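Speaker notes - Dry goods storage in small kitchens
Sekura staff training, session 3
3/6/25

Before starting
Handouts face down at each seat. Slides advance by hand. Leave the water at the side table, away from the jars. Questions at the end of each part.

Part 1. Scope
State the scope first. This talk covers whole dried goods kept at room temperature: chilies, beans, bay leaves, dried mushrooms, tea. Ground spices come up once, in Part 4. Anything with oil in it belongs to the June session.

Three variables matter: moisture, light, and air exchange. Heat speeds up the effect of all three. Most kitchens control one of them well and ignore the rest. Ask the room which one they think it is. The usual answer is air, and people will mention their lids. Move on without debating it.

Part 2. The container
Go through container types in this order: original bag, clipped bag, plastic tub, metal tin, clear glass jar. One sentence each for the first four. Spend the time on glass.

Glass does not pick up odor and does not pass moisture through its walls. It can be washed hot and used again for a different product. The weak point is the closure. A lid that rests on the rim without a gasket slows air exchange but does not stop it. Have people turn their sample lids over and check for a ring. If the ring is flat or cracked, the jar should be treated as unsealed.

Next slide is whole dried red chilies in a clear jar with a bamboo lid. Let them look at it before speaking.
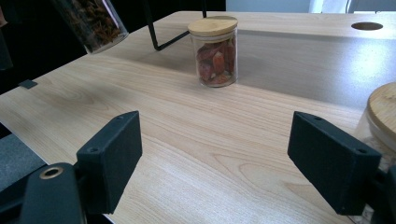 Part 3. Filling and headspace
The chilies take up roughly the lower two-thirds to three-quarters of the jar. For whole pods this is a reasonable level. Long pods lie at angles and press against the glass, so the pile holds a lot of air between pieces whatever the fill line is. Pushing them down to gain room breaks the skins and drops seeds to the bottom.

Point out the color range: deep red, orange-red, brownish. Mixed color in one jar is normal for dried chilies and is not, taken alone, a sign of age. The useful comparison is the same jar against itself over time. Overall fading toward dull brown is what to record.

Wrinkled skin is also normal. The test is by hand. A pod that bends a little before it cracks is fine for most cooking. One that feels limp should be checked for mold at the stem, and the rest of the batch with it.

Bamboo lids: wipe, dry, do not soak. Bamboo takes up water and can change shape, and then the lid no longer sits flush. Keep these out of the dishwasher even when the glass goes in.

Part 4. Placement
A clear jar on an open tabletop is easy to see and easy to reach. It is also in the light. For display, keep a small quantity out and store the remainder in a closed cabinet. The Grotimton kitchen works this way: one working jar per product on the table, refill stock behind a door.

Do not place jars above the stove or next to the kettle. Steam enters each time the lid comes off. Ground spices follow the same rule with a shorter storage period - the exposed surface is much larger.

Part 5. Labels and rotation
The Drolo label sheet has 80 labels. Write the product and the fill date, nothing else. Put the label on the base or the back of the jar so that the contents stay visible from the front.

Empty the jar fully before refilling. Topping up leaves the oldest product at the bottom, where it can stay for several cycles. Wash, dry overnight with the lid off, then fill.

The Lightfoot stock list has 124 lines at present. Only the dry goods lines apply here. Show how the fill date is entered, then go back to the slides.

Exercise
Pairs, one jar each. Check the lid, the fill level and the label. Write down one change. Take answers from two tables, then break.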